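Site visit: Okholm crate handling line, Dondeck
March 2022

The visit had one purpose, to look at the stoppage on the infeed side and the guarding changes that came out of it. Okholm runs blue plastic crates past a mobile handling robot, which lifts each one off the conveyor rack and puts it on the shelving behind. The robot was supplied by Liang. The safety controller is a Pelance unit.

The fault was a missed release. The robot set a crate down, the gripper reported open, and one finger was still hooked under the rim. On the retreat move it dragged the crate 200 mm along the rollers and into the next one before the force limit tripped. No one was hurt. The line was down for 3 hours, most of it spent waiting for someone authorized to reset the controller.

Okholm's log shows 4,000 cycles on that gripper without a fault before the stoppage. The open signal came from a switch on the actuator, so it confirmed that the motor had travelled and told the controller nothing about the fingers. A bent return spring accounted for the rest.

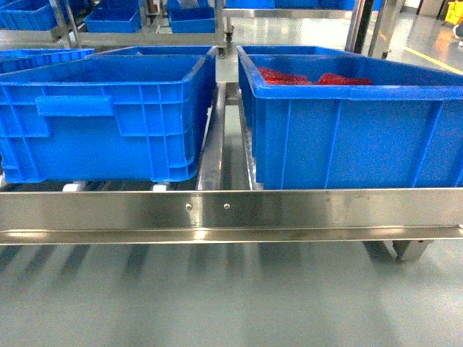 Liang disagreed with the spring as root cause. In its view the crates were sitting too close together on the rollers, the finger had no room to swing clear, and the spring bent as a result. Okholm has kept both explanations open and changed both items.

The retreat move now starts with a slow section and a lower force limit, and the release is checked by a second sensor at the fingertip. Crate spacing is checked before each pick. The test program calls for 200 forced missed releases, and the ones we watched all stopped within the slow section.

Reset procedure is still unresolved. Only the day shift has people trained on the Pelance unit, and the night crew's instructions are to stop the line and phone. Training is booked for June.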